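4.2 Crumpled things, wedges, and the corners they end up in

We now come to the part of the study we enjoyed most. Section 4.1 dealt with the order in which rooms were packed. In this section we look inside the single box and ask which item goes where once the bottom is covered. Across the 21 households we logged 742 placements, a placement being one item let go of inside one box and left there for at least a minute. Items that came straight back out were logged as tries and are treated in Section 4.4.

We sorted items by how they behave when squeezed. A crushable item changes shape and stays changed, like a plastic sleeve or a bag. A springy item changes shape and comes back, like a pillow or a rolled sweater. A firm item does neither. Earlier work on home moves mostly sorts by room or by value, and that is very useful for planning a van load, but it says little about the box. Squeezing turned out to be a wonderful sorting rule! Two coders could apply it to almost any item in a second or two, and the few items they argued over (a half-full bag of rice, a lampshade, a board game with a soft lid) taught us a lot about what a packer is feeling for.

The firm group needed one further split, by outline. Boxes have square corners, and so do books, cartons and most food tins when seen from the side. Wedges, fans, cones and anything with one curved side and one straight side form a small class of their own, which we call part-rounds. Figure 4 shows a crushable item (a) and a part-round (b), each held over an open cardboard box. The surroundings matter for both kinds. A box on a hallway floor gets looked into from above, while a box on a table is often met from the side, with a raised flap in the line of sight, and the packer has less of a view of the far corner.
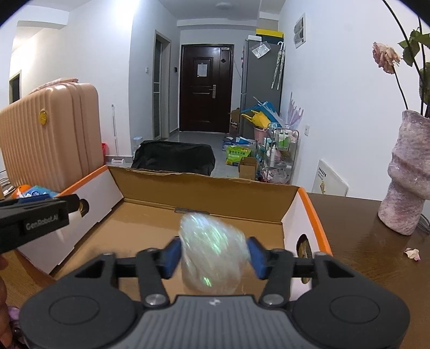
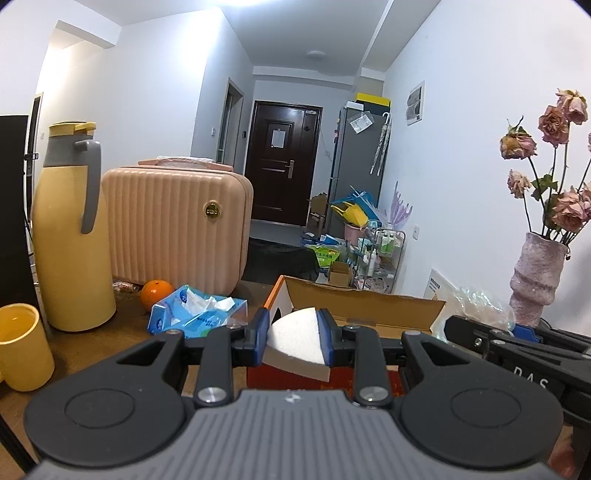

Figure 4. Two items at an open box. (a) Crumpled, see-through plastic bundle with a shifting sheen, over a box in a hallway. (b) Wedge-shaped block with a fan-shaped white top, at a box on a brown tabletop; a pale yellow thermos jug and a yellow mug share the table.

Part-rounds drew far more turning than any other class. A packer with a book sets it down flat or on its spine and is done. A packer with a wedge tries the straight edge against the wall of the box, then the curve against the wall, then often stands the thing on its narrow end to see whether it will stay up. We were delighted by how steady this pattern was. It appeared in homes where the packing was careful and in homes where the truck was already downstairs. The straight edge won in most cases, and the curved side was left facing the middle of the box, where it made a pocket for the next item.

Crushable items tell a different story. People rarely aimed them. They were lowered over a gap and pressed, and the pressing did the work that turning did for the wedges. Of the 153 crushable placements in the log, 92 went into a gap bounded by firm items on at least two sides. The rest were laid on top as a last layer or dropped in early and built over. The early ones are interesting in their own right -- they were nearly always the packer's own bags and wrappers from unpacking something else, and several packers spoke of them as padding.

Box size shaped all this more than we had planned for. Most households used Plundby moving boxes, which we supplied flat on the Monday before each visit, but they were free to add whatever they had at home. Smaller boxes, among them the two we coded as Pop and Bevetti after the print on their lids, filled up by corner: one corner was finished before the next was begun. In the Plundby boxes people worked in layers. We do not know where the change happens, and we would love to see it tested with a graded set of boxes, say five sizes with the same opening shape.

Hand-holes deserve a short note as well. Several packers kept small items away from them, and three stuffed them with a crushed bag from the inside. Others paid them no attention and lost nothing by it. In Kollár's first round of coding, hand-holes had no label at all, and we added one only after seeing the third packer reach for a bag. The earlier records were then gone through again with the new label in place.

The coding itself was done in Undato, with one line per placement and free notes in the margin. Janka Kollár wrote the squeeze rule and trained the second coder. Where the two coders differed on class, the item was handled again by both, at the household's own table when the family allowed it, and the label was settled by talking it over. Lampshades went to springy. The rice was split by how full the bag was, with bags under half full counted as crushable, and the board game was moved to firm after its lid was found to hold its shape under a flat palm.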